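The long way back for out-of-print novels

Glenys Maddocks keeps the stock of Jarman in her late mother's dining room. There are 43 titles on the list now, and most of them had been out of print for longer than she has been in business. She started with one, a novel called Skiver, which she found in a box of paperbacks at a house clearance in Besanbridge and read on the bus home.

"I missed my stop," she says. "I thought, if I can't put it down, there must be a few hundred other people who won't be able to either."

She printed 400 copies, paid for out of her savings, and sold them over two years. That was enough to pay for the second book and part of the third.

Small reprint presses have been around for decades, but there are more of them than there used to be. Short print runs have become cheaper, and second-hand bookselling online has made it easier to see which forgotten titles people are still hunting for. If a battered copy of a 1950s novel changes hands for a high price several times in a year, a publisher like Maddocks will notice.

Finding the book is the easy part. The hard part is finding whoever owns it. Copyright lasts for 70 years after an author's death, so most of the novels that interest her are still protected, and the rights may have passed to a nephew or a second husband's children who have no idea they hold anything. Maddocks has written to parish offices, solicitors and a golf club. One search took her three years and ended with a retired dentist who had never opened his aunt's books and asked if there was any money in it. She told him there was a little.

When she does reach a family, the contract is short. Jarman pays a modest advance and a royalty on each copy, and the rights return to the family after 15 years. She sends a statement every November, along with a letter about what readers have been saying.

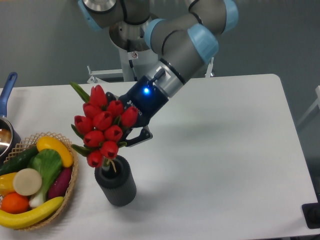 Marisol Ventura thinks the letter matters more than the cheque. Her grandmother wrote four novels under a married name and stopped when the last of them went unreviewed. The family kept one copy of each in a wardrobe. Ventura says she had always been told the books were light things, written to pay for school shoes, and that it was a surprise to find herself reading Prakari twice in a month and arguing with her brother over the ending.

Prakari is the press's best seller so far, with 1301 copies gone. It is set on a tea estate over a single wet season and follows a bookkeeper who finds that the accounts have been wrong for years and has to decide whom to tell. Very little happens until the last 50 pages. The new edition has been taken up by reading groups, and Maddocks now includes a page of questions at the back, although she was against the idea at first.

She is also careful about introductions. Early Jarman books had long ones, written by academics, and readers complained that they gave away the plot. They are now printed as afterwords. The text itself is reset from the first edition and checked against any later one, and she leaves old spellings alone unless they are plainly a printer's mistake. Skiver had 11 of those, including a character whose surname changed halfway through chapter six.

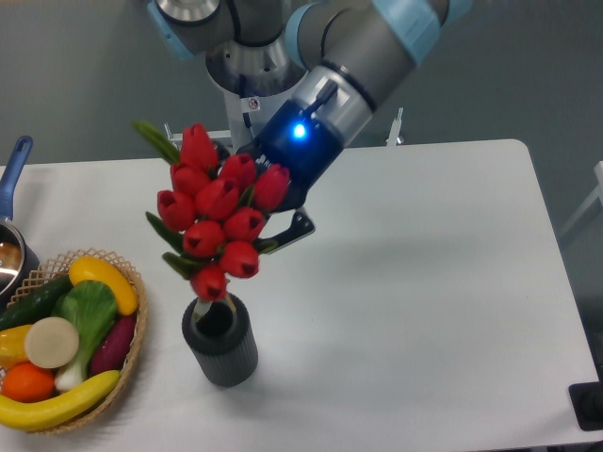 Not every book sells. A collection of sea stories that Maddocks loves has barely covered its printing bill, and there are still boxes of it under the dining table. She has no plans to drop it. Bookshops that take the better-known titles are sometimes willing to try one or two of the others – a shop in Besanbridge has kept the sea stories by the till since last summer and sells a copy most weeks.

Her next search is already under way. The author published two crime novels before the war, moved abroad and seems to have left no will. Maddocks has a forwarding address from an old publisher's ledger and a possible cousin in Leeds. She has written to the cousin twice and will try again after Easter.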